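2020-02-19

I slept badly again, though I can't blame the bed this time. It was the choir. We had our second rehearsal of the new piece last night and I came home with the alto line going around and around in my head, the same eight bars, and of course it was the eight bars we sing wrong. I lay there until past one singing them wrong in the dark. Then the radiator started its knocking and that at least had a different rhythm.

So I was slow this morning, and I let myself be slow. I made the good coffee, the last of the Sulletti, and drank it standing at the kitchen window in my robe while the neighbor's boy tried to get his bike out from under all that snow. He got it out in the end and then just leaned it on the fence and went back inside! I was so invested by then that I nearly knocked on the glass.

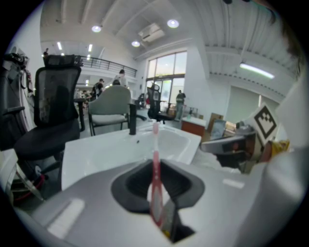

Rosemarie Baumgart called at nine, before I was dressed, to ask if I would drive with her to Endovham in September for the singing weekend. I said yes before she had finished asking, and then spent the rest of the call pretending to think about it. We went once before, years ago, when the two of us shared that little room over the bakery and woke up at four to the smell of bread and the sound of trays. I remember we were very cross about the trays and then ate more than was decent at breakfast. She says the bakery is gone now but the church is the same, cold as ever, with the good echo. She wants to bring her own pillow. I told her to bring two and I would use the other one.

It costs more than it used to. I wrote it all down on the back of an envelope after we hung up, the fee and the gas and my half of the room, and it isn't so bad if I start now and put away 30 dollars a week. I can do that. I can certainly do that if I stop buying yarn, and I have enough yarn to see me into my next life.

Speaking of which, I sat down after lunch and finally picked up the gray cardigan again, the Byun pattern that has been lying in the basket since before Christmas. I had stopped in the middle of a row (never do this) and it took me a good half hour to work out where I was. The left sleeve is too long. I measured it against my arm, and then against the right sleeve, and then against my arm again in case my arm had changed its mind. I ripped back 20 rows and felt very brave about it, and then had to go and put the kettle on. The yarn comes up all crinkled when you pull it out, like hair after braids. Mother used to wind it around the back of a chair and hold it over the steam, and she would let me do the holding if I promised to keep my fingers well away. I haven't thought of that chair in so long. It had a green seat with a split in it, and I used to hide buttons in the split. They may be in there still, wherever it went.

I wrote to Memau in the afternoon about the piano. They tune it every winter and this year they seem to have forgotten me, and the D above middle C has gone so sour that I flinch before I get to it. I was polite. I was maybe too polite, now that I read the letter over, and they may think I am only asking after their health. I'll add a line in the morning before it goes.

Soup for supper, the barley one, with the end of the carrots. I tried the eight bars at the piano while it simmered, leaving out the D, and I believe I have found the trouble. We are all coming in on the breath instead of after it. I sang it through the right way four times and was so pleased with myself that the soup caught on the bottom. Ate it anyway, with plenty of pepper. The pot is soaking.

Must remember to ask Rosemarie if she still has the old songbook, the one with the blue cover, and to call the boy's mother about shoveling the steps.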